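How to File Paperbacks in a Magazine Holder Without the Whole Lot Sliding Into a Heap

Every household has a pile of books that doesn't live anywhere. Ours lived on the kitchen table, then on the chair next to the kitchen table, and for one dark week on top of the bread box. They were thin paperbacks mostly, the kind that won't stand up on a shelf without a large dictionary leaning on them. We own one large dictionary and it is holding a window open.

The answer turned out to be a plastic magazine holder, the sort sold to people who still get magazines. You may think you don't need instructions for putting books in a box. I thought so too, and then I watched the box tip over and spit everything out onto the floor, so let's go through it.
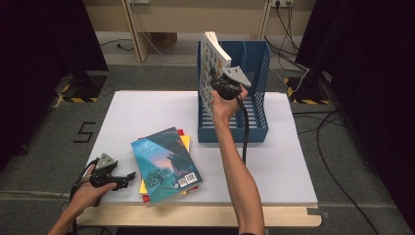 LOKWOOD, August

You need an upright magazine file with dividers in it. Mine is blue and has three compartments. If you have a choice, get one with holes or slats in the sides. Solid ones collect a gray fluff at the bottom that I would prefer not to think about. The shop in Getamow had a model called the Pokberg that cost 59 dollars and was made of something like driftwood. I admired it and went home.

Before you start, clear a flat surface bigger than you think you need. A board laid on the table is good, a table on its own is fine, your lap is a mistake. Put the holder toward the back with its open front facing you and leave the space in front of it for the pile.

Step 1. Empty the holder. Take everything out, including the takeout menu and the warranty for the toaster. You can't sort around things. I have tried, and ended up with a compartment that was half novels and half toaster.

Step 2. Make one stack, lying flat. Big books go on the bottom and small ones on top. Don't fuss over the edges. You're about to take it apart again, and a person who squares up a temporary stack is a person avoiding Step 3.

Step 3. Decide what each compartment is for. With three slots you have three categories, and you will immediately think of seven. Resist. I use "reading," "going back to the library" and "pretending to read." By color also works if the only person who uses the books is you. By author is for people with shelves.

Step 4. Start with the floppiest book. A limp paperback wants to open up on the way in, and if there are already two others in the slot it will try to swallow one of them. Hold it near the spine with the pages closed. If it fans open, put it down, shut it and pick it up again. Pushing harder only gets you a folded corner, and if it's a library book, a conversation.

Step 5. Lower it in upright. Keep it against the wall of the compartment and let it go down until it touches the bottom before you let go. Dropping it the last couple of inches makes a satisfying noise and bends the lower edge. 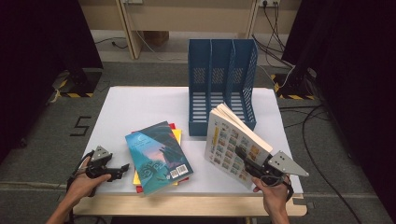
Spine out or pages out, asked Moon, reading a draft of this over my shoulder, and it's a fair question that I had been hoping to skip. Spine out, toward you, if the book has a title on the spine. Some thin ones have no room for a title, and then it makes no difference at all. What you don't want is a mixture, because you'll be pulling books out one at a time to see what they are, and that's how the pile on the bread box got started.

Step 6. Fill the slots evenly. This is the part that got me. If you load one outside compartment and leave the other two bare, a light plastic holder can lean, and on a slippery shelf it can go right over. Put the first book on the left, the next on the right, and the heavy one in the middle.

Step 7. Stop before it's full. You should be able to slide a finger in next to the last book in each slot. If you need two hands and a foot to get something out, you've built a brick.

Step 8. Put the holder where the pile used to be. I can't stress this enough. I first put ours in the hall closet, very tidy, and within a month there was a new pile on the table. The books had made up their minds where they lived. All you can do is put walls around them.

For comics, picture books and anything wider than the slot, lay them flat on a shelf somewhere and be at peace. Hardcovers can go in if they fit, but they take up a whole compartment and look smug about it.

Once a season, tip the holder upside down over the trash and give it a knock. You'll get crumbs, a bookmark and, in my case, a library receipt I had been blaming on someone else.

COMMENTS (5)

shelfless816
Did this with cookbooks. Most of them are too tall. Two slots of cookbooks and one of takeout menus, which is about the right ratio for us.

petra_in_getamow
Saw that driftwood one too. It sheds.

mud1737
What do you do about the sticker on the library ones catching on the divider?

shelfless816
Mine only catch when the corner's already peeling. I press it down with my thumb first.

mud1737
OK, tried that, works on all but one. That one's overdue anyway.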